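Ticket: Nandano desktop app keeps dropping my photo uploads
Status: open, waiting on customer
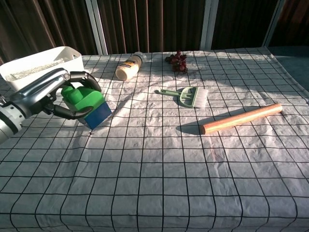
Attachment 1 – green and blue toy-like object over the cloth

Hi again! So I tried what you suggested (sign out, clear the cache, sign back in) and it got better for maybe one evening, then right back to the same mess. I have 27 photos in the Surnari album and it always gets through the first 6, then the bar sits there and I get "connection lost, retrying" until I give up and close it.

What I've done so far:

Restarted the router. Twice, and once more because I was mad at it.

Switched from wifi to a cable. Same thing, stops after 6.

Sent the attachment above by itself through the website instead of the app. Went right up – so I don't think it's the file?

Turned off the Flendis backup thing that runs in the background. This one is interesting! With Flendis off I got to 20 before it quit. Turned it back on and I was stuck at 6 again.

My laptop is set to sleep after 4 minutes on battery, but I had it plugged in every time, so I'm guessing that doesn't matter (tell me if it does).

Is there some setting so the two programs don't fight over the connection? I'd rather not uninstall Flendis, it has all my tax stuff in it. I can send the log too, I just can't find where the app keeps it – the help page says "Tools" and my version doesn't have a Tools menu.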